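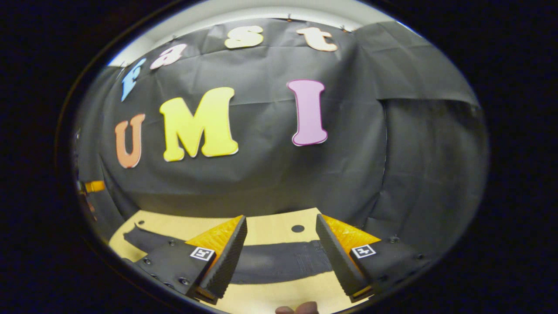

Usa Chaiyaporn reports that the gripper width reading on the handheld unit freezes partway through a recording. The fingers keep moving, the logged width doesn't. She saw it on 2 recordings this morning and wants the unit pulled until there is a cause.

**Opened:** 6/11/20
**Site:** Findusberg, bench area
**Unit:** Murín handheld
**Severity:** medium (data loss, no injury)
**Assigned:** Oldřich Vlček

### Symptom

Width is computed from the distance between the two square markers, one on each finger plate. On the affected recordings the value holds flat for a stretch, then jumps to the correct figure. Longest hold was 35 frames. Nothing in the console. The log file marks those rows as valid, so the Triseria import accepts them without complaint.

### Checks

1. Swapped the USB cable. No change.
2. Restarted the recorder, cleared the cache, recorded again with the fingers open. Reading correct throughout.
3. Closed the fingers slowly. Reading correct.
4. Closed the fingers fast. Freeze reproduced on the first try.
5. Reprinted both markers on matte stock. Freeze still there.
6. Checked the plate screws with a driver. None loose.
7. Covered the right marker by hand with the fingers still. Width held at its last value and the row was still written as valid.

Check 7 is the useful one. The recorder isn't losing the video, it is losing one marker and repeating the old number.

### Cause

Two separate problems:

- Exposure was on auto. With a dark background filling much of the view, exposure time goes up and the markers smear during a fast close. Detection drops out.
- The fallback in `width_filter` has no limit. It was meant to bridge a frame or two and will bridge any gap at all. The valid flag is never cleared.

### Fix

Exposure locked, gain raised to compensate. Fast close repeated 23 times, no dropout in the log. The picture is noisier – Siriporn Paisan looked at it and says it is still usable for training.

`width_filter` now bridges 2 frames at most, then writes an empty width and sets valid to 0. Tested by covering each marker in turn. Both cases flagged correctly.

### Comments

**Siriporn Paisan:** Does this affect the older sets? The Gelilska recordings were made with the same recorder version.

**Oldřich Vlček:** Yes, if exposure was on auto. I ran a check for repeated widths on the first 500 files. 35 have holds longer than 2 frames. List is in the shared folder. Don't delete them yet, the widths can be recomputed from the video where the markers are readable.

**Pichit Mahawong:** Please also stop the replay jobs that use those files. A held width followed by a jump means the arm closes late and at full speed. That is a pinch hazard for whoever is loading parts.

**Oldřich Vlček:** Replay queue paused. Closing speed on the arm is capped until the files are recomputed.

**Usa Chaiyaporn:** Unit back on the bench with the new build. No freeze so far.

**Status:** fix deployed, ticket stays open for the Gelilska files. Remaining files to be scanned by Vichien Mahawong.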